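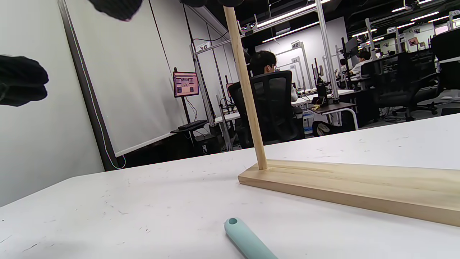 Thu 2 February

I slept badly again and got up before the alarm. The choir sings on Saturday in Naststead and I still do not know my part in the third song, so I practiced in the kitchen with the door closed, very quietly, the way one sings when other people are sleeping. My pronunciation is the bigger problem. I have lived in this country for eight years and I still put the weight on the wrong part of a word when I am nervous. Carola says that in singing it does not matter, because the music decides where the weight goes. I thought about this for a long time. I even thought about it at the white table, with its pen marks and small gray scuffs, and the long pale board of pine lying on it with the groove along the top. The grain in the pine goes one way and does not ask you for your opinion. Maybe a melody is the same, and I should stop fighting with it.

The bus was late, and I used the time to write the text of the song on the back of an envelope. It is an old text, about a river and a man who is waiting on the wrong side of it. There is one word, "yonder," that I had never used in my life before December. Now I say it many times a day. I like it very much. It is a pity that I cannot use it at the bank.

At lunch I called Mother. She wanted to know if it is cold and if I am eating. I said yes to both. She told me that the house of the Fulis family has been sold, the one with the cherry tree, and that the new people have already painted the door. I did not ask what color, and now I am sorry, I would like to know it. When I was a child I was afraid of that house. Then I was in love with a boy who lived there, and both feelings have mixed together, so when I dream of the house I never know which dream it will be.

Rehearsal in the evening. We were 15, which is not bad for a Thursday in this weather. The heating made its knocking noise during all the soft places. Carola Meinecke stood next to me, as always, and when I lost the line in the second verse she turned a little and sang it into my ear until I had it again. She does this without looking at you, and so you do not feel ashamed. Afterward I tried to thank her and used the wrong word. I said I was "grateful of" her. She did not correct me — I noticed it myself, on the way to the stairs, and went red alone.

The conductor wants us to wear black on Saturday, but "a warm black." None of us understood what he means. I have the black dress from the wedding and a black sweater that is more blue if you hold it near a window. I will take the sweater.

I bought a jar of the plum jam from Dullico on the way home. It costs too much and I always say it is the last time. I ate it standing, from the spoon, with my coat still on, and read the letter from the insurance again. They want the number of the old contract. I have found a paper with 3345 written on it by hand, my own hand, and a line under it, but I have no memory of what it was for. It could be a door code. It could be from the apartment before this one. I put it back in the drawer with the other numbers.

Then I sang the third song once more from the beginning to the end, not quietly. The neighbor has not knocked. The high note in the last verse is still thin, and I breathe too early before "yonder," but the river part was good, I think — I was not translating it in my head for the first time.

Tomorrow: iron the skirt in case the sweater needs it, call the insurance before ten, ask Carola what time her car leaves. Also return her umbrella, it has been here since December.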